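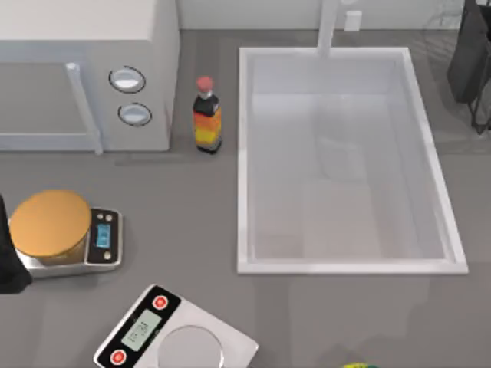
Gripper comparison, progress note 3

Short one, I know it's due today. Status is mostly good. Both candidates (Hendska two-finger, Grasik wedge tip) are running in the sim kitchen, same arms, same controller. 600 trials planned per gripper. Hendska finished, Grasik at 280.

Still missing: wrist camera comparison. Started Monday, see below.

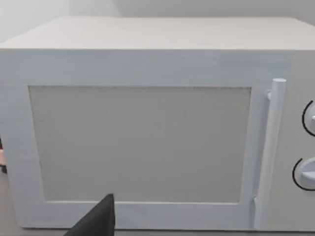 Vitton, 2019-08-02

Wrist view is tight. Close in on the microwave we get door and handle fine but the knobs run off the right side, so the policy has to turn a knob it half sees. Wider lens model on order from Metwally, no charge to teh grant.

Controller swap went ok. 43 dropped commands on the old one, none so far on the new. Logs going to Bouchra Ezzat for a second look.
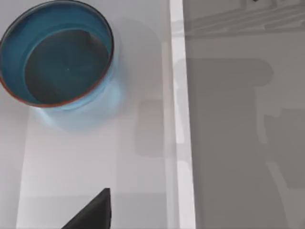

Shadows are the other headache. The detector reads arm shadow as an object and the planner goes around it. Turning shadows off is cheating so we're retraining, 1078 new renders queued.

Next is the weighing task. Place, read, remove, repeat with the other arm. Two scale models in there on purpose, the blue display and the gray-green one, and the reader does much better on blue. Will tune for gray-green first. Full table by December, budget unchanged, need a decison on the extra GPU hours before then

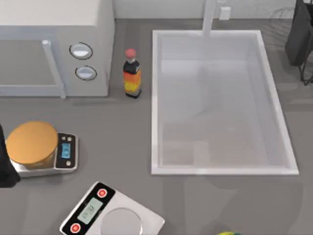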